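Tips > Laundry Room > Wool and Felt

Washing Wool and Felted Things by Hand

I put off washing wool for years. My mother shrank a good cardigan once, and I suppose I grew up thinking the stuff was made of spun sugar. Now I do a batch every June, when the windows can stay open all day, and it really is a pleasant way to spend a Friday morning (put the radio on, you'll be standing a while).

Start with the sink. Fill it with water that feels like nothing much on your wrist, neither warm nor chilly, and stir in a small squirt of wool wash before anything goes in. I used to pour the soap straight onto the sweater and then spend half the morning chasing suds out of one sleeve! Press the piece under, let it sit for 8 minutes, and leave it alone. Rubbing is what mats the fibers.

Rinse in water that feels the same as the wash water. A sudden change does more harm than the soap ever will, so run the tap a bit first and check it with your hand.

Small felted pieces, toys and ornaments and so on, I only spot clean with a damp cloth, and a basket with holes in the sides is a nice airy place to keep them.

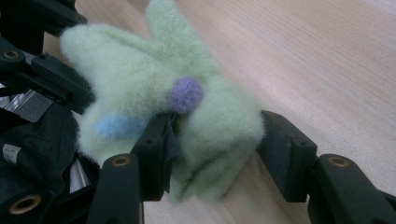
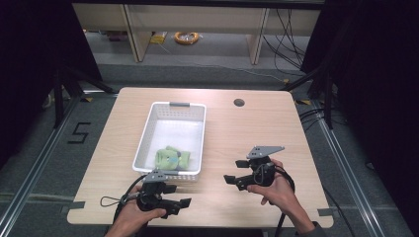
Can I use regular laundry detergent on wool if I've run out of the special kind?

A little baby shampoo is a better choice, a teaspoon to a full sink. Everyday detergents often have enzymes meant for food stains, and those can weaken wool over time.

For drying, roll the sweater up in a big bath towel and lean on it with your forearms, all the way along, then unroll it and lay it flat on a second dry towel. Tug the cuffs and hem gently back into shape while you're there. Mine take a day and a half in the back bedroom, longer if it's rainy out. Never hang them, or the shoulders will grow little points you'll be steaming out until Christmas.

Cedar blocks need a light sanding every 6 months to bring the smell back.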